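Automation in a cutlery packing room: what changed for the staff
Project report by Daryna Sirko
Supervisor: Kwan-ho Yu
15 November 2024

1. Background

Flilurby packs cutlery and picnic tableware for catering firms. Until March all the sorting was done by hand. Staff stood at a bench, took spoons, forks and lids from a tub and laid them in trays for the packers. The firm then put in two robot arms supplied by Ferutora. The arms take up to 2000 pieces in a shift.

I wanted to find out what this meant for the people who used to do the sorting. I spent my placement at the site, watched both shifts and talked to staff at their breaks. I have left out their names.

2. What the work is now

The sorters are now called cell minders. They put pieces out for the arm, clear the ones it has missed, and enter each stop on a sheet. I copied out the sheets for my placement and they held 1018 stops. Most were short. The usual cause written down was a spoon that the gripper could not get under, as the handle lies close to the table. Lids came second.

The minders said their wrists and shoulders were better than before. They also said the day felt longer. Sorting by hand let them talk across the bench, and the minders now stand at separate tables with their backs to each other. One woman told me she used to know by noon how the whole room was getting on and now she only knows about her own arm.

Pay did not change. The training was half a day, given by Ferutora, and most people thought it too short. It dealt with starting and stopping the arm and left out the finger pads, which the minders have had to learn about from each other.

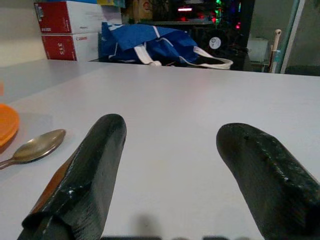

3. Discussion

The firm expected fewer sorters to be needed. So far it has moved people to packing and has let nobody go, but the packers told me they were worried about next year. Peng, a similar site run by Zolstead, was meant to be my comparison, but I was not able to visit.

I would suggest a longer training course and turning the tables so that minders face each other. Staff should also be asked before more arms are ordered.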